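Poteron opens its spring sign-up for the mending post, with 216 free places

FOR IMMEDIATE RELEASE – April 17, 2020

Hello, Lamduan Intarasuk here. I run Poteron, the clothes-mending club, and I'm writing this release myself, so please forgive me if it sounds more like a letter than the sort of thing you usually get from a press office. We haven't got a press office. We've got a kitchen table and a very good kettle.

The news is that from today anybody in the country can join our mending post. You put your name down, we send you a flat packet with needles, thread, patches and a printed booklet, and over six weeks you learn to fix the clothes you already own. There are 216 places in this first round and all of them are free, postage included, thanks to a grant from the Brirkavlow Fund.

We had planned to do all this in person, of course. Our drop-in sessions at Plernora Hall had been going since October and were getting properly busy (there was a queue for the darning table most evenings, and once a man turned up with a tent). When the hall closed last month I moped for a couple of days and then started ringing people. Emília Jireš, who teaches our beginners, had already been posting bits of wool to her regulars with handwritten notes tucked inside, and it seemed silly not to do the same for everybody else. 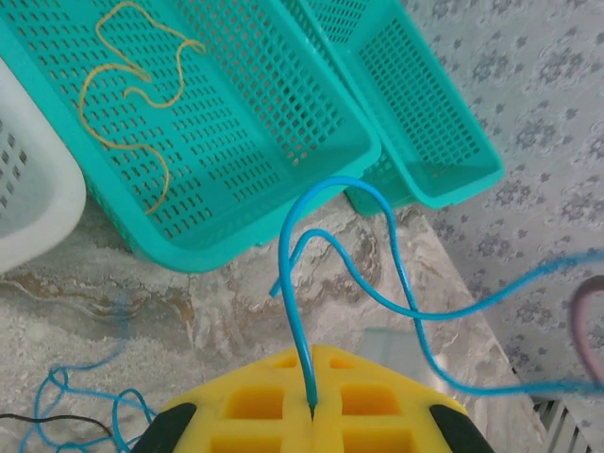
So the booklet grew out of Emília's notes. It's 48 pages, stapled, with her drawings on nearly every one, and it starts with threading a needle and ends with putting a new pocket in a pair of trousers. In between you get buttons, hems, socks, split seams, knees and elbows, and a whole chapter on jumpers that moths have been at. I have tested every page on my own wardrobe and my brown cardigan now has more darning in it than cardigan.

Each packet also holds two skeins of darning wool from the Rathnayake mill, one dark and one bright. I'm very fond of a bright darn – mustard on a navy sock, that kind of thing – but plenty of people want a repair that doesn't show, and Emília is firmly on their side. The booklet gives both ways and you can make up your own mind.

"People say to me that they can't sew, and then I find out they were told off once at school when they were nine," says Emília. "You don't need neat stitches to close a hole. You need strong thread and a decent light, and you need to stop pulling so tight."

We've been at this for a fair while now in our small way. Between us, the drop-in sessions mended 1,380 items before the hall shut its doors. Arlo Iwasaki wrote every one of them in the book, down to the colour of the thread, and I can tell you that jeans came top by miles, followed by children's school trousers and then, to my surprise, duvet covers. The duvet covers nearly all had the same trouble, a tear next to the poppers, and Arlo got so quick at them that we've given him his own page in the booklet. He'd like it known that you should sew the patch on the inside first.

Sending everything by post does change things. At the hall you could wave a sleeve at somebody and get an answer on the spot, and I was worried we'd lose that. Darmawan Kwok has set up a telephone line so you can ring one of us on two evenings a week and talk your repair through, and you can post us a letter with a scrap of the fabric if you'd like it looked at. We'll write back. It may take us a little while, as we are all learning how long the post takes at the moment, but you will get a proper answer from a person who has done the same repair.

I've had lots of messages asking how it works, and one thing has come up more than anything else.

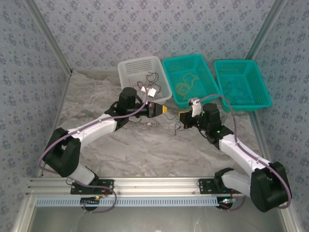

Do I need a sewing machine to take part?

Everything in the booklet can be done by hand with what's in the packet, plus a pair of scissors. If you've got a machine you're welcome to use it for the long seams and hems, and there's a page at the back on which stitch to pick for stretchy cloth.

The other thing people ask is whether children can join. They can, from the age of eight, with a grown-up nearby for the needles. Kittipong Petchrat has put together a smaller packet for them with blunter needles, thicker wool and a felt patch to practise on. Tick the box on the form if you'd like that one. His own two tried it first and there is now a felt patch on every cushion in his house.

To sign up, fill in the short form on the Poteron website or write to us care of Plernora Hall with your name, your address and a line about the thing you'd most like to mend. We read every one of those lines and they help us plan the next booklet. If all the places go, we'll start a waiting list and run a second round as soon as we've got the wool.

For editors: I'm happy to chat on the phone at nearly any time of day, and Emília will talk about darning for as long as you can hold the receiver. We can send a review copy of the booklet by post or by email, and you may reprint the sock page in full so long as you credit her drawings. Please ask for Lamduan.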